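Bikus Forum > Sneakers & Streetwear > Sizing and Care

Domeck suede lows – size down or stick with my usual? And will the dye come off on everything?
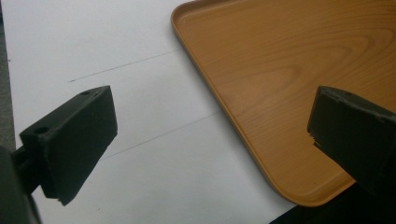 Wood-grain tray on a white surface.

Posted by lacedwrong, 8/12/22

Okay so I finally caved and I'm going to buy the Domeck lows in the rust suede, the ones that came out with the Ernell jacket and the two tees. I missed the first drop in July because I was at my cousin's wedding and forgot to set an alarm (still annoyed about it), and the restock is supposed to be any day now. I don't want to miss it twice, so I need to sort out my size before the page goes live.

My problem is that I can't get a straight story on the fit. The size chart on the site says true to size. The comments under the launch post say to go half a size down. And the one store near me that carries Domeck only has the canvas version, which I tried on, and my usual 10 was fine in the length but my heel slid around a little when I walked. I have a kind of narrow heel and a normal-to-wide forefoot, if that helps. In most running shoes I'm a 10, in boots I go 9.5.

Second thing is the color. A friend told me the rust suede bleeds like crazy, and I mostly wear cream socks and light pants. I've had a pair of red suedes do that to me before and the socks never recovered. Has anybody had these long enough to say how bad it gets? And did you spray them with anything before wearing them?

Also if anyone has washed the Ernell tee, does it shrink? I'd get the large but if it comes up short after one wash I'd rather get the XL. I already have one tee in my closet that turned into a crop top and I don't need a second.

Thanks in advance! I've never posted in this section, I usually just hang out in the Teixeira thread.

halfsizeharry

Half down. I got mine in my normal size and wish I hadn't.

gumsolegal

I have the rust pair and the black pair, so I'll try to cover all of it.

Fit first. The canvas and the suede don't fit the same, so don't go by what you tried on in the store. The suede pair has a thicker padded collar and it grabs the heel a lot better. I'm also narrow in the heel, and I took my normal size in both and had no slipping in the suede. The black ones felt snug over the toes for maybe 4 or 5 wears and then they loosened up nicely. If I'd gone down half a size I think my little toe would have been miserable, and you said your forefoot is on the wide side, so I'd be careful with the half size down advice. I know that's the opposite of the post above me – feet are weird.

One thing that helped was relacing them. They come laced pretty lazily out of the box with the last pair of eyelets empty. Use those! It pulls the collar in and the heel stays put. The laces are long enough, you'll just have a smaller bow. If you still get some movement, a thin insole under the stock one does the job, and you can pull it out later if the suede gives.

Now the color. Yes, the rust rubs off. My first day in them I wore white ankle socks and had a nice orange ring around each one. It washed out of one pair and not out of the other, and I have no idea why because they went in the same load. What I do now is wear dark socks for the first couple of weeks. Before that I went over the inside of the collar with a damp white cloth, let it dry overnight, and did it again, 3 times in all. The last time there was hardly anything on the cloth. I haven't had it come off on pants, but I cuff mine, so I may not be the best test.

For spray, any suede protector is fine as long as it says suede on the can. Do it outside, hold it a good distance away, two light coats and not one heavy one. It'll look darker while it's damp and you'll panic, and then it goes back to how it was. Brush it afterward so the nap isn't all flat. And don't expect the spray to stop the dye on the inside, it's only for rain and coffee and whatever else you spill on your feet.

If they do get wet, stuff them with plain paper and leave them alone. Not by a heater. I did that with an old pair of Teixeiras and they went stiff as a board.

The tee: mine lost almost an inch in length after the first wash, warm, with a low tumble dry. The width didn't really change. I've been washing it cold and hanging it up and it's stayed the same since then. It's a boxy cut to begin with, so if you're tall or you like to tuck things in, get the XL. I'm not tall and my large is still fine. The print hasn't cracked, I turn it inside out.

The jacket I can't help with, I looked at it and closed the tab when I saw the price, lol.

oldheadkicks

Agree with most of what's above but I went half down and I'm happy, and I have wide feet. So who knows. I will say mine are from the first drop and people in the other thread claim the restock runs a bit different, though I haven't had one in my hand to compare.

If the site still has free returns, order both sizes and try them on carpet in the evening when your feet are bigger. Check that before you buy, though, the sale stuff was store credit only last time. Keep the tissue and the spare laces in the box too, they'll ask for them.

Tee shrinks, yes. Cold wash.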